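Ticket 186: Cable grommet caps fall through or jam, white table
Product: Prunano table, round grommets
Queue: Zutico furniture support
Status: Closed

Reported problem

The table has two round cable grommets with metal-look rims. The plastic caps that came with it are gone. We bought cork-style discs from Vandunine as a replacement. In the grommet near the middle of the long edge, the disc either sits crooked or drops through when someone leans on it. The one by the right edge has been left open for now.

Tried before opening the ticket

- Turned the disc over. No change.
- Wiped the rim with a dry cloth. No change.
- Tried a second disc from the same bag. Same result.

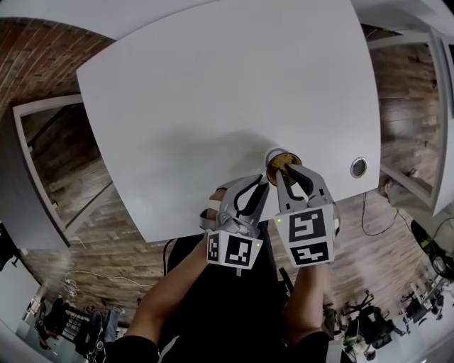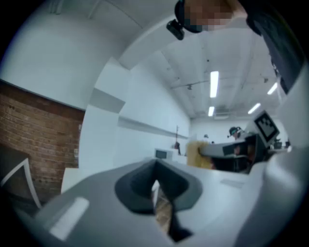

Reply from support, 10:20

Please check whether the ring itself is loose. Press on the rim with one finger and try to turn it. If it turns, the ring has come away from the tabletop and no cap will sit level. Also tell us if the discs are the straight kind or the stepped kind. Straight discs rely on friction only.

Customer update

Ring on the middle one turns a little. The other one is tight. Discs are straight. No power cables go through either hole at the moment, so we can take the rings out if needed.

Reply from support

Lift the loose ring out from above. Clean off the old adhesive on the underside of the lip, put down a thin line of Mutiso furniture glue and press the ring back in. Leave it 7 hours with nothing on it. After that, wrap one turn of felt tape around the edge of the disc and push it in evenly from the top. Don't force it if it catches on one side. Take it out and start again.

Customer update, next morning

Glued the ring and left it overnight. It no longer turns. With one turn of tape the disc was too tight, so we trimmed the tape to half its width. It now sits flush and stays put when pressed. It can be pulled out again by the edge, but it takes some effort.

Did the same with a disc for the right-hand grommet, tape only, no glue. Fits.

Reply from support

Thanks. We have added the half-width tape to the fitting notes. Stepped caps for this table should be back in stock in March, packs of 10. Closing the ticket.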